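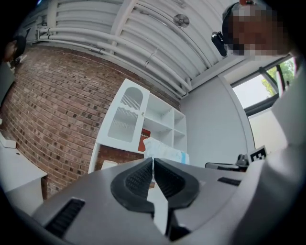 Does a countdown clock in the lobby change when players log in for a new season?

Players who see the clock arrive earlier and closer together, and most of the difference is gone by the end of launch evening.

Figure 2. Gray hand-held gripper with two black finger pads, seen from below.

3. Season launches with and without a visible clock

Grudholm is a team shooter with a new season every few months, and its launches are a delight to study. The old map closes, the servers go down for the update, and a large part of the player base tries to come back through the same door. Fondetti, the studio behind the game, has always announced the start time on its news page. Before the March season it also began testing a clock in the lobby, counting down to the second. Some players got the clock and others saw the usual lobby art with the start time printed under it. Both groups had the same information, which makes the comparison a very clean one.

3.1 Players and groups

We followed 388 players who agreed to share their login records across two seasons. All of them had played at least once in the final week of the old season, so everyone had a real chance to notice the lobby change. Group assignment was done by account and stayed fixed, so a player who saw the clock on a console also saw it on a PC. We left out accounts that streamed the launch, as streamers tend to sit in the queue long before the servers open and would have told us more about streaming than about clocks.

A login was counted when the account reached the lobby of the new season. Failed attempts were kept in a separate list. This turned out to matter a good deal, and we come back to it below. Players who bought the new pass through the web shop and did not open the game were treated as absent on launch day.

3.2 The first 20 minutes

The clearest effect shows up right after the servers open. Players with the clock crowded into the first 20 minutes, while players with the printed time came in along a much gentler slope. We were thrilled by how well the two curves separated – even in our earliest plots, before any smoothing, they were easy to tell apart. The effect was strongest among people who play in fixed squads. One member seems to watch the clock for everybody, and then the whole squad appears almost at once.

Solo players moved less. Many of them logged in after dinner whatever the lobby looked like, and for the most casual group we could not find any shift that we would trust. Time zone played a part as well. Where the launch fell in the early morning, the clock had little to work with, and players simply arrived when they woke up.

3.3 Queues and failed attempts

An early crowd is fun for the players in it only as long as the queue moves. Fondetti uses a queue service from Šťastný that lets players in by batches and shows each one an estimated wait. Records from this service let us match failed attempts to the same accounts. Players with the clock failed more often in the opening minutes, as one would expect, but they also tried again sooner. Very few gave up for the day. Several wrote in the free-text survey that waiting together in voice chat was part of launch night, and a few called it their favorite part of the season!

The printed-time group had an easier path through the queue. They also reported less excitement beforehand. Our survey did not ask whether players would trade one for the other, and we would love to see a later study put that question directly.

3.4 What happens on the new map

The March season opened with Pestholm, a harbor map that replaced the oldest area in the game. We checked whether the early arrivals explored it differently. In their first match, players from both groups headed for the docks, which the trailer had shown at length. By match 3 they had spread out, and landing spots no longer depended on group. The clock changes the moment of arrival and, as far as we can see, leaves the play itself alone.

Weekly playtime tells a similar story. The groups were level again by week 2, and neither group bought the season pass more often than the other.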